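Progress report on equipment purchasing, kitchen manipulation cell
To: Vestia, Equipment Support Office
Prepared by: Shaohua Bai, Ruvia
Feb 17, 2021

In this period we worked mostly on the purchase plan for the second half of the grant. The arm and the gripper are installed at the kitchen counter and are in daily use. We did not need to spend the reserve for installation.

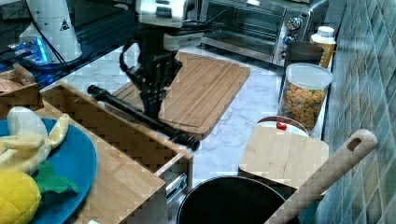 Two requests to suppliers are still open. Priluron has sent its offer for spare gripper fingers, and the price is valid for 84 days. The offer from Ó Néill for cable guides came in January, but it did not include shipping, so we have asked for a corrected one.

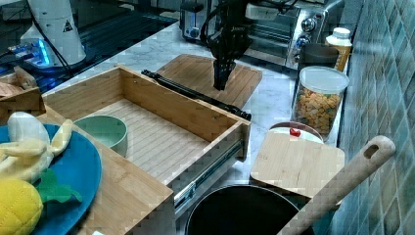 Work area with the drawer open and the gripper over the cutting board.

The drawer tasks will continue with the present hardware. We had planned to buy a second drawer unit, but I propose to delay this and to move the amount of 1000 dollars to spare parts.

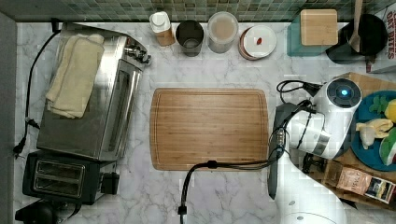 Cable management remains the weakest point of our budget. In the first plan we wrote only one line for cables and connectors, and this was too low. I ask for your permission to make it a separate item, together with the guides.
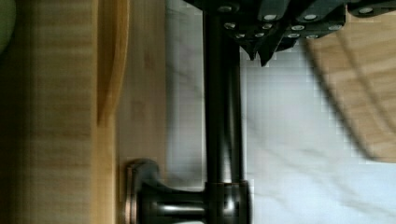 For tasks with handles we would like to keep 2 sets of fingers in stock. Delivery takes 8 weeks, therefore the order should be placed soon after your approval. The revised budget table will be sent to you separately, when the corrected offer has arrived.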